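The Bedroom in Omcombe: Linen, Cover and Bed
Photo gallery

Welcome to the gallery page of our apartment in Omcombe. Many guests and neighbors asked us to show more of the bedroom, because on the main page there is only the floor plan and the view to the street. So I prepared this page. Only two photos are on it for the moment, both of the bed, and between them I wrote the notes which people usually ask me by e-mail: what kind of cover we use, how we fold, what is the best way to keep a light fabric clean.

I ask for patience with my English. I learned it mostly from letters and from product labels, and I check many words in the dictionary before I publish. If something is not clear, please write and I will correct it.

The apartment is on the second floor of a quiet building, 16 steps up from the bakery. We moved the bedroom to the back side in April, when the street in front was under repair, and we liked it so much that it stayed there. The walls are white. We thought for a long time about a color and we even bought a small can of green paint, but it was never opened and now it stands in the storage closet with the others.

The blue cloth

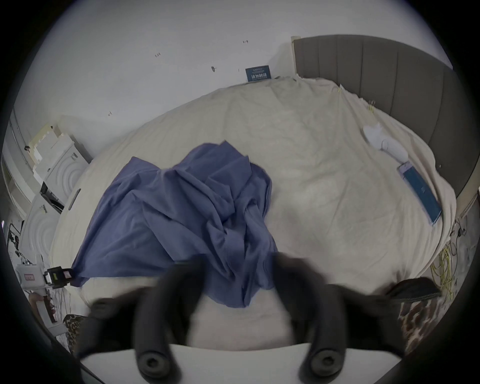
The periwinkle-blue cloth in a loose heap on the cream duvet, with the dark gray headboard behind it. I like these two colors together very much.

About the headboard

The headboard is upholstered and has vertical panels with narrow seams between them. It is comfortable for reading, and the dark gray forgives a lot. The seams do collect dust. I clean them every second week with the soft brush of the vacuum cleaner, always from the top to the bottom, and after this I go over the panels with a cloth which is only a little damp. Please do not use a wet sponge on such a headboard. I did it once with our old one and it left a ring that I could never remove.

We bought it from Mullico, a small furniture workshop near the river. They had 7 shades of gray and they allowed us to take the samples home for one weekend. In the shop the one we chose looked almost black. At home, next to the white wall, it became softer. I would advise everybody to look at fabric samples in their own room, in the morning and again in the evening with the lamp on.

About the duvet and its cover

Cream is a difficult color to buy. There is a cream that is nearly yellow, there is a cream that is nearly pink, and on the computer screen they are all the same. We ordered two times and sent both back. The third one, a cover from Zapata, we bought in person, and it is the one we still have.

It is plain, without pattern and without buttons on the visible side. After washing I shake it strongly by two corners and hang it over the door of the balcony. I do not iron it. Some guests from very orderly houses are maybe surprised by the wrinkles, but in one or two nights an ironed cover looks just the same, and I prefer to use this hour for something else.

How I put the duvet inside the cover, as several people asked:

First I turn the cover inside out and lay it flat on the bed, with the opening at the foot. The duvet comes on top of it, corner to corner. Then I roll both together from the headboard side down to the foot, like a carpet. At the end I pull the opening around the roll, on the left and on the right, and I unroll it again toward the headboard. The duvet is now inside. It sounds strange when one reads it, but after the second time the hands remember. For a wide bed it is easier with two persons.

To keep the duvet from moving inside, you can use clips at the corners. There are many kinds. Try one on an old sheet before you put it on a good cover, and look if it leaves small holes in the fabric.

About washing dark blue and light fabrics

This was the most frequent question after our last letter, so I will answer a little longer.

New blue fabrics we wash alone, the first three times, in cold water. Only then they may go together with other colors, and never with the cream. I keep two baskets in the bathroom for this purpose. Before the first wash I make a simple test: I press a white handkerchief, a bit wet, on the inside of the hem and I count to thirty. If there is blue on the handkerchief, the fabric still gives color and must not lie for a long time on a light cover, especially in summer when everything in the room is a little humid.

The washing liquid I buy is Caneck, in the 1000 ml bottle, without perfume. For a full machine I take half of the cap. More liquid does not make the wash cleaner, it only stays in the fabric and makes it stiff. Softener I stopped using two years ago and I do not miss it.

The bed from the front

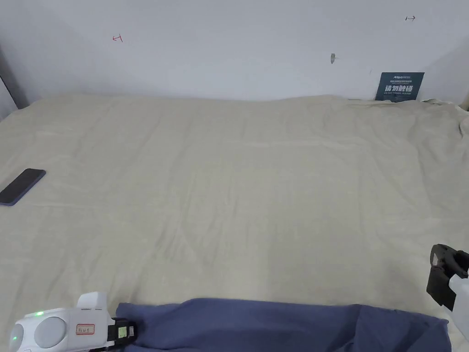

The pale cream sheet, pulled fairly flat, with soft wrinkles and some long folds. A small sign with "DO NOT TOUCH, PLEASE" stands at the wall, and the same request is written in Chinese.

How we make the bed before guests come

I open the window first and leave the bed open for half an hour. The fabric needs air after the night, also in winter. In this time I do the bathroom.

Then the sheet. I start at the headboard side and push the edge well under the mattress. After this I go to the foot and pull toward me, evenly with both hands, and only at the end I do the two sides. When you begin with the sides you always get a diagonal fold in the middle, and it does not want to leave. With the flat hand I stroke from the center to the outside. A few creases remain and this is normal with a fabric that was not ironed.

For folding a large cloth or a blanket alone, without a second person, I use the bed as a table. I spread it completely, take two corners of the short side and bring them to the other two. I smooth it. Then the long side in the same way, two times. At the last fold I turn the package so that the closed edge looks to the front of the shelf, and the pile is much easier to handle. If one corner is hidden inside the heap, do not pull at the middle. Follow the hem with the fingers until the corner comes.

Practical information

The number of the door code for the building is not on this page, you receive it by message. The post box is 1157, on the left side of the entrance, and the spare linen is in the hall closet, on the middle shelf. Extra blankets are on the top shelf. Please leave used linen on the chair and not on the floor.

Guests who are sensitive to feathers should write to us before arrival and we will prepare another duvet. For small children we have a waterproof layer that goes under the sheet.

More photos of the kitchen and of the balcony will be added when the new shelves are on the wall. The page was last changed in November 2023.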